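上课前先说一句：上周发的那张讲义有两处印错，扫除工具那一节请以今天这份为准，旧的可以拿去垫桌脚了。

# 桌面清洁：小簸箕和小手刷怎么用

这门课讲的是日常清洁，前面几节我们擦过玻璃、拖过地、叠过抹布（对，叠抹布也讲了大半节课），今天轮到最不起眼的一件事：把桌上的碎屑扫干净。我知道有人看到题目就想笑，扫桌子谁不会呀！可是你们下次去小饭馆坐下，留意一下邻桌是怎么收拾的，十有八九是拿手一抹，全抹到地上去了。地上那一堆谁来扫？还是你。

## 一、先分清桌上有什么

我习惯把桌面上的脏东西粗粗分成几类，分法很土，不过好记：

- **干的、成块的**：揉皱的纸、包装碎片、橡皮屑、面包渣。今天主要对付它们。
- **干的、粉状的**：灰、面粉、粉笔末。刷子能扫走大部分，剩下一层要靠微湿的布。
- **湿的、黏的**：汤汁、糖浆、果酱。千万别上刷子！刷毛沾了糖浆有多难洗，我在 Ulteo 宿舍的公共厨房里领教过，泡了一晚上，最后还是扔了。

碰到混在一起的情况，先把干的扫走，再管湿的。次序反过来的话，纸屑泡软了粘在桌上，你得一点一点抠。

## 二、工具

桌上用的簸箕要小，口要宽，前沿要薄。前沿太厚的那种，碎屑推到跟前就停住了，怎么推都上不去，急死人。我自己买簸箕的时候会在店里的柜台上试一下，把前沿贴平，蹲下来看有没有漏光，漏光的就放回去。

手刷挑毛软硬适中的。太软，纸团推不动；太硬，木头桌面容易留下细细的划痕，尤其是上过清漆的老桌子。柄长一点也好，手腕不用压得那么低，扫一整排桌子下来差别很明显。

还有一条，桌面用的和地面用的一定要分开。我在 Wernel 那边代课的时候，柜子里两套工具颜色一模一样，学生拿混是常有的事，后来我在桌用那套的柄上缠了两圈胶带才算太平。

## 三、动手之前

先看看桌上哪些东西该留、哪些该走。杯子、盘子、笔筒这些，能挪开就挪开，至少别挡在刷子要走的路上。杯子如果是轻的塑料杯，更要小心，刷柄一带就倒，杯底要是还剩一口茶，前面说的“干的”马上变成“湿的”。

圆桌比方桌麻烦一点，它没有直边可以靠。我的办法是认准一个方向，从对面往自己这边扫，簸箕放在靠自己的一侧接着；也可以倒过来，簸箕口朝着碎屑送过去，刷子从后面往里拨。两种都行，看你哪只手更有劲。

下面几点是讲义上原来印漏的，请补上：

1. 簸箕口朝着碎屑，前沿贴住桌面，柄稍微抬起来一点点。
2. 刷子放在顺手的一边，别压在碎屑上面，不然一拿起来碎屑就跟着跑。
3. 碎屑离得不远的话，归成一小堆再扫，省得来回追。

圆木桌上就剩一白一绿两小团皱皱的东西，白簸箕的宽口正冲着它们，黑毛手刷搁在右手边，那只带竖褶的白杯子在左边，离得不算远，要是我来扫，会先把它拿走。

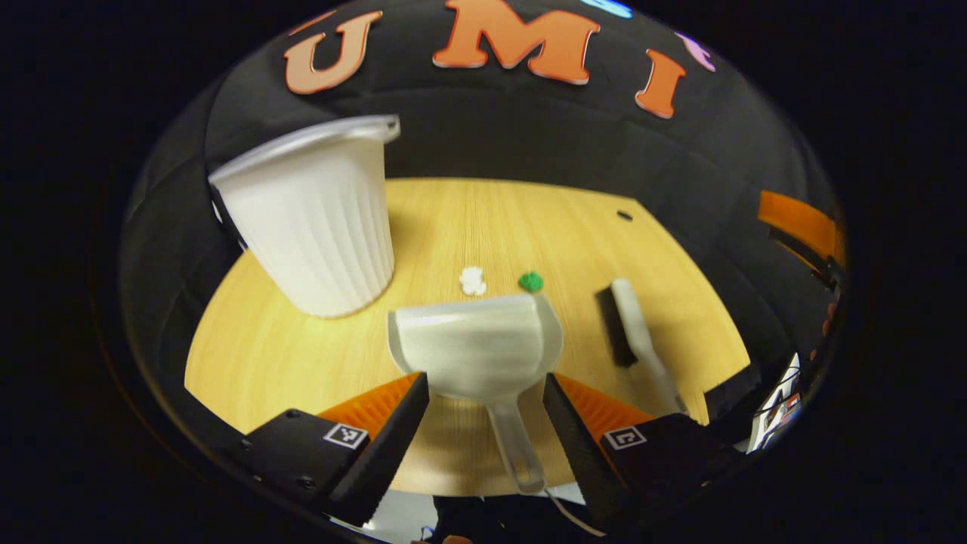 ## 四、扫的动作

刷子不要抡，要推。短短的一下一下，刷毛始终挨着桌面。很多人扫到最后喜欢“啪”地往上一挑，觉得很潇洒，结果小纸团从簸箕上面飞过去，落到对面同学的腿上（去年二月那个班，这种事我见得太多了！）。

推进簸箕以后，先别急着端起来。把簸箕往后退一点，你会看到前沿那儿留着一条细细的灰线，每次都有，这很正常。换个角度，转四十五度左右再推一次，线就短了；再来一次，基本就没了。

端的时候口要略微朝上，刷子可以横过来挡在口上，像盖盖子那样，一路走到垃圾桶旁边再拿开。倒完拿簸箕的背面在桶沿轻轻磕两下。别使大劲磕，塑料的会裂，我有一个就是这么磕坏的。

木头桌面还有个小毛病：有的桌上有孔，或者板和板之间有缝，碎渣专往里头钻。刷子扫不出来的，用牙签或者旧牙刷挑一下，顺着木纹走，挑完再补扫一遍。

## 五、收尾

- 刷毛对着垃圾桶用手指捋几下，把夹在里面的纤维捋掉。
- 簸箕脏了就用温水冲，晾干再收。没干就叠起来放，过几天味道会很精彩。
- 手刷挂起来，或者毛朝上放。毛朝下压着，用不了多久就全歪向一边，再也扫不直了。
- 挪开的杯子盘子放回去之前，顺手看一眼底下，常有一圈水印。

## 六、练习

回家找一张桌子，最好是圆的，撕一小张纸揉成两个小团，旁边再撒一点面包渣。先照你平时的习惯扫一遍，看看地上掉了多少；再照今天讲的推着扫一遍，比一比。不用写报告，下次上课口头说说就行，说得越具体越好，比如灰线换了几个角度才扫掉。

有 Kiều 牌那种带卡扣的套装的同学请带来给大家看看，我想知道卡扣用久了会不会松。

下节课讲窗台和窗槽，记得带旧牙刷，要毛还没全开花的那种。教室换到 Zostov 楼 1044，不在原来那间了，别跑错。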